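Handling Rules FAQ - Kitchen and Store Shelf Tasks

Which robots do these rules cover?
Every two-armed unit with fingered hands on the Utesberg floor, plus the Chege loaners while they're with us. Fixed arms have their own page.

Who keeps the rules up to date?
Troels Hallgrímsson at Orent edits them, and he loves getting suggestions! The current set has 70 rules, and the best ones came from operators.

Where should the hand hold a bottle?
Around the middle, with cap and base left clear. We wrote this one after reading back through 674 grip logs from Eltholm, and it's been a joy to see how much easier handovers are to review now.

What does the second hand do?
It stays open and close by until the first grip is confirmed. Then it can go off and do its own job.

Can I leave a drawer open between picks?
Yes, for up to three picks. After that, close it and log a pause.

Do labels have to stay readable?
Wherever you can manage it, yes. Clear packaging is tricky for wrist cameras, so a label in view is a real gift to whoever checks the recording.

How often are finger pads checked?
Every Monday before the first run, and again after any drop. It's a quick job - do it with the hand powered down.

Can I propose a new rule?
Please do! Send the grip, the object and what you'd change. Short notes are great.
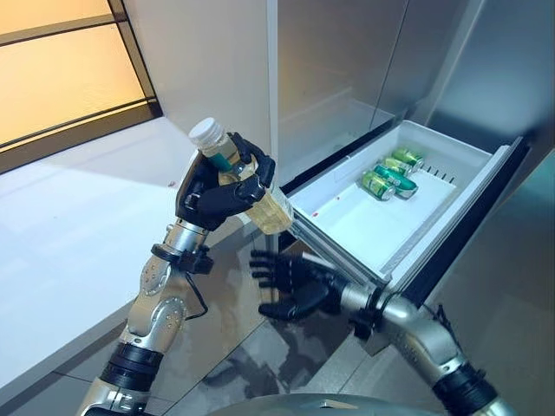
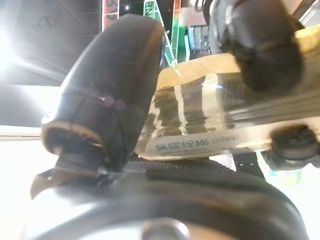 First picture: bottle held around the middle, second hand open. Second picture: clear container between two fingers, label in view.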